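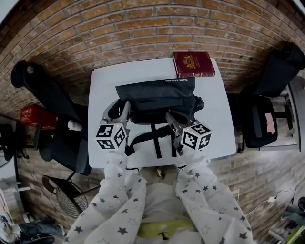 Reading time: 5 minutes

Software that learns to handle objects from human demonstrations has a dull problem at the bottom of it, and the problem is timing. At Joddale, a small company that writes the software layer between recorded demonstrations and trained robot policies, most of the past year has gone into it. A person holds a gripper in each hand and does a household job, and the program has to work out where both grippers were at every moment. Opening a fabric bag is one of the harder jobs on the list. The black bag on the white table has a printed label reading "PACIFIC HARMONIA" and a rim that one gripper is holding while the fingers of the other reach into the opening. Each gripper carries a white cube with black marker patterns, and the software reads its position from those patterns.

The reading itself is old technology. A marker has known corners and a known size, so one good view of it gives a position and an angle. Putting several markers on a cube means that when one face turns away from the camera, another usually turns toward it. The estimate is then handed from face to face, and this is where Joddale's engineers found their first real trouble.

If a face is mounted a hair off from where the software thinks it is, the estimated position jumps every time the tracker changes faces. The jump is small. To a policy learning from the recording, though, it looks like a quick twitch of the wrist, and the policy will learn to twitch. Early models trained on the company's data did exactly that, always at the same points in the motion.

The fix was a calibration program called Dramilon. Before a session, the operator turns each gripper slowly in front of the camera for 40 seconds. Dramilon collects the views where two faces are visible together and solves for the true arrangement of the cube. It writes the result to a plain text file that travels with every recording made that day. If the file is missing, the recording is refused.

Refusing recordings was not popular at first. Operators lost work over a missing file and said so. The rule stayed, and a check was added that stops a session from starting at all without a valid calibration, so the loss now comes before the work is done.

Timing was the longer job. The camera, the gripper sensors and the recording computer each keep their own clock, and the clocks drift apart over the course of a session. A delay that makes no difference in free motion becomes important at the moment of contact. If the finger position is logged late, the recording shows the rim of the bag lifting before the fingers have closed on it. A policy trained on enough of these learns to lift early and comes away with nothing.

Joddale tried correcting this afterward by matching sudden changes in the video to sudden changes in the finger readings. It worked well with hard objects such as books and boxes. With cloth it did not, as fabric often gives no clear visual sign of when it has been caught. The team dropped the method and moved to a shared clock signal sent to all devices at the start of a session and repeated throughout.

Cloth causes trouble further down the line too. A rigid object can be described by where it is and which way it faces. A bag has no such short description. Its straps can hang anywhere, and its opening may be wide, narrow or folded under. The planning side of the software, Nodedport, does not try to model any of this. It predicts the next short stretch of movement for both grippers from the camera view and the recent finger positions, carries out part of that stretch, and predicts again.

The short stretches have a cost. Two arms planned together in small steps can hesitate, with each one waiting for the other. In tests the robot would sometimes hold the rim of a bag correctly and then stay there, its second gripper hovering over the opening. The engineers traced this to the demonstrations. People pause while they decide where to reach, and the software had been copying the pauses faithfully. Nodedport now trims the long ones before training — short pauses are kept, because some of them are part of a careful grasp.

The current training set for soft containers holds 4000 recordings. Adding more has helped less than the company expected. Sorting them has helped more, and the tool used for that, Jabłońska, is the one outside groups ask about most. It plays a recording back next to the estimated gripper paths and marks the places where the two disagree: a face change that still jumps, a marker lost behind an arm, a finger reading that stays flat while the gripper is plainly closing. A reviewer keeps the recording, cuts it or throws it out.

Review is slow and still done by hand. An automatic version was tested in September and threw out too many good recordings in which a cube had been hidden inside a bag for a moment. Those are the recordings the planner needs most, so for now a person looks at each one. The next release of Dramilon will estimate how long a cube can stay hidden before its position should no longer be trusted.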